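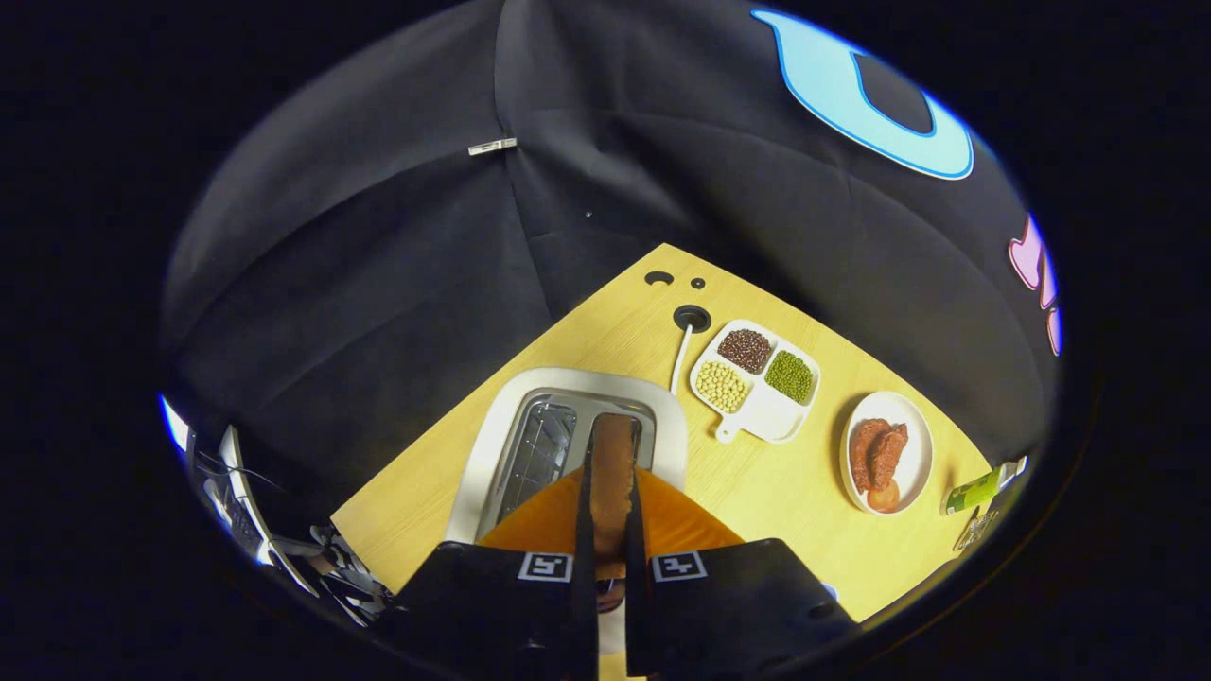
Dalen forest road, walk-over check
Date: 16/09/2020
Section: Stostby gate to Evden landing

1. Gate and lock – OK. Lock is stiff, needs oil.
2. Road surface – OK until marker 16. After it there are deep ruts on the left side.
3. Culverts – one is half blocked with branches. I cleared what I could by hand.
4. Leaning trees – two alders over the road. Not safe in wind. Please cut before February.
5. Warning signs – missing at the landing.
6. Log stack – too high on the east end. Keep people 100 feet away.
7. Radio – weak signal in the young trees.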